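Open day at Olton: how the hand grippers are set up and kept going

I went over to Olton for the open day with no great plan, other than to get a good long look at how the gripper stations are looked after. I keep a small bench of my own going at home and I am always curious how other people manage the dull side of it, the cleaning and tightening and checking. Daltel had opened up the rooms where the hand grippers are used, and we were free to wander and stand about for as long as we liked, which suited me very well. The plain white tables, the marker cubes and the cables along the floor will be familiar to anyone who has done this sort of work.
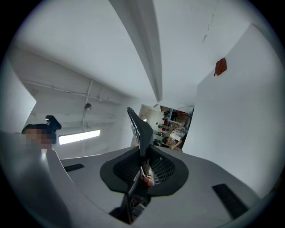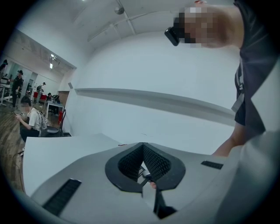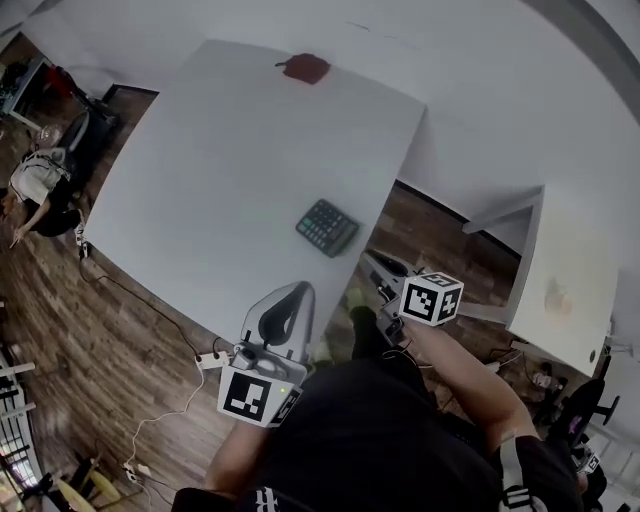
Surely the markers are the first thing to go wrong, wrote Rillon when I sent a few notes round that evening, and if a cube has shifted even slightly on its mount then everything you record that day is spoiled. I had wondered the same, and it was the question I put to the people on the station before I had even got my coat off. They agreed that it used to be their biggest headache. A cube would take a knock against the table, look perfectly all right, and be a hair out of true for the rest of the afternoon.

So now there is a morning routine, and I was lucky enough to be early and catch the whole of it. Each gripper is set down on a flat plate with a raised corner, and the cube is pushed up against the corner to see whether it sits square. If it does, a line goes in the book. If it doesn't, the two screws behind the cube are loosened, the cube is seated again and the screws are done up a little at a time, first one and then the other. The whole job takes 5 minutes for a gripper that has behaved itself and 20 for one that hasn't. I asked if they had thought of gluing the cubes on, and got a very patient smile. They had tried it. When a glued cube got scratched they had to throw away the bracket as well.

The jaws get a good deal of care too. The fingers open and close so many times in a day that the pivots begin to feel gritty well before anything shows on the outside, and the people who use them notice it in their hands first. The rule at Olton is that a gripper comes off the table as soon as someone says it feels stiff, with no arguing about it. It is wiped out with a dry cloth, the finger is worked back and forth, and only then does anybody reach for a screwdriver. After 2,000 closes the pivot pin is changed whether it seems to need it or not. I was handed an old pin and a new one to compare, and I am afraid I could hardly see the difference, but I could certainly feel it when I rolled them between finger and thumb!

I was also shown how the table itself is made ready. The legs are checked for wobble (a folded bit of card had been doing duty under one of them since October, I was told, and was finally replaced with a proper foot), and the top is wiped down before any small objects go out on it. They like to put things out at odd angles — if everything is lined up neatly the recordings all come out much alike — and they clear the top completely between one task and the next. The leads are the part they are least pleased with. Agudelo are supposed to be supplying a run of floor channel, and until it comes the daily check includes walking the length of every cable and pushing each plug home.

There was tea afterwards, and a long and friendly disagreement over whether spare jaws should be kept as matched pairs or simply in one box. Olton keeps them in pairs, 12 pairs to a drawer, each with a paper tag. I have always been a one-box person myself, but I came home and spent most of Sunday sorting mine out, and found two left-hand fingers I had been trying to use as a pair.

The rooms will be open again later in the year. If you go, wear comfortable shoes, get there before the morning check begins, and ask to try a worn gripper and a fresh one, one after the other — they are very happy to let you.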